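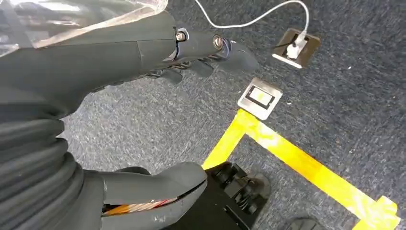

## Load-in and sound notes, acoustic night at Kekana

From: Raymonde Dhillon
To: pitstead-sound list
Date: November 19, 2022

> The venue says the house desk has 12 inputs and we can use all of them. Can we run every act without repatching between sets? Also, do we need our own monitors, or are the house ones OK? I'd like to send the acts one page and be done with it.

Yes to the first, if the two guitar duos share channels. My proposed patch:

- 1 to 4: vocal mics, left to right across the stage
- 5 to 8: DI boxes for guitars, same order
- 9: upright bass, DI only
- 10: cajon, one mic, inside the port
- 11 and 12: keyboard, stereo

Playback and the MC mic then have no inputs. Playback can go in through the two-track return, which has its own level knob but no EQ. The MC can use vocal mic 1. Please tell whoever is hosting not to carry it off stage, as the cable is short.

On monitors: the house has 2 wedges on one shared mix. That was enough for the October show, where no act had more than two singers. The closing act has four, and the outer pair will not hear much. I would bring the Plevico wedges and run them from aux 2, pre-fader. They are passive, so the Kodard amp has to come as well. Put it on the stage left circuit. The stage right circuit also feeds the bar fridges and it hums.

Line check order should be the reverse of the running order, so the opening act is set last and can leave its gear in place. Allow 9 minutes for each act. The desk has no scene recall, so I will write down gain and EQ on paper sheets. Please don't touch the gains after line check. If something is too quiet, use the fader.

Feedback at Kekana builds up near 300 Hz once the stage curtain is open. I cut that on the mains by a few dB and leave it there. Guitars with soundhole pickups are the worst for it, so players who own a rubber soundhole cover should bring it.

Still open: I need to know whether the keyboard player has a stand, and who has the key to the side door.

Raymonde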